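Home | Opinion | Plants | Archive

What the sorting cell leaves behind

The fruit line at Lullham handles 1,000 apples an hour. Since March two arms pass each one between them, and three sorters have become monitors. Their pay is unchanged. Their work is not.
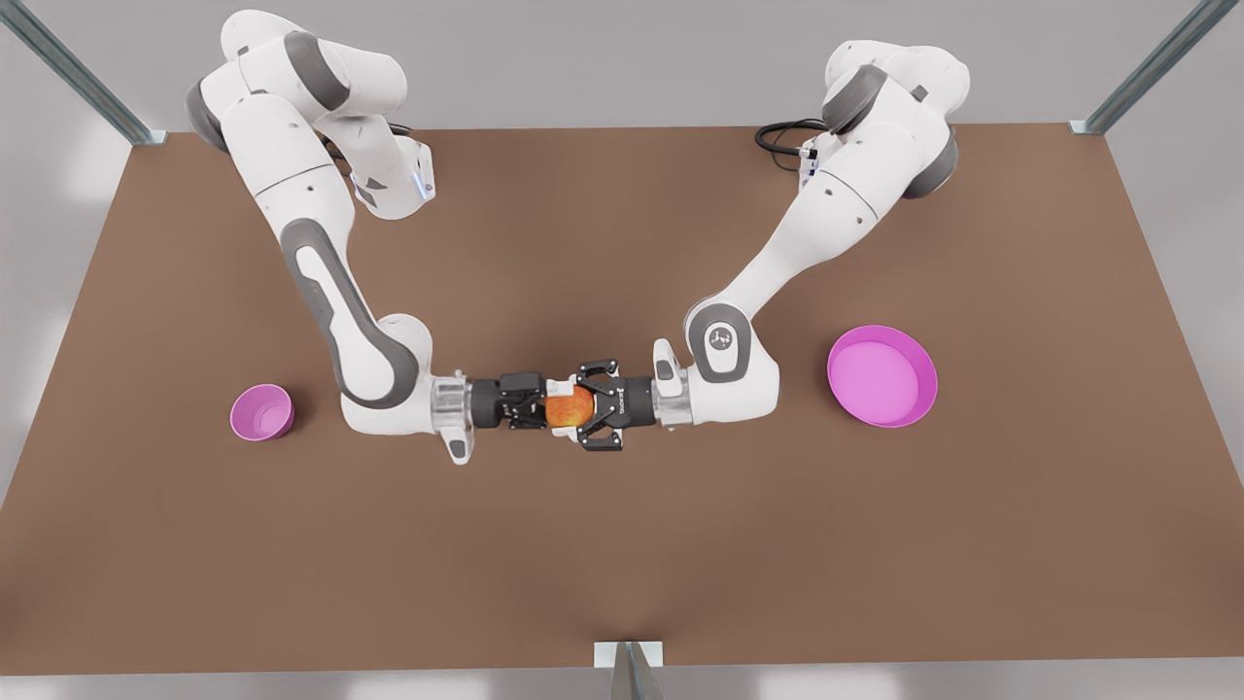
A monitor waits for faults – 996 good transfers, then a jam. Waiting is tiring, and the shift plan should count it as labor. Livuldale rotates its monitors; Lullham should too.

We use cookies. Accept | Settings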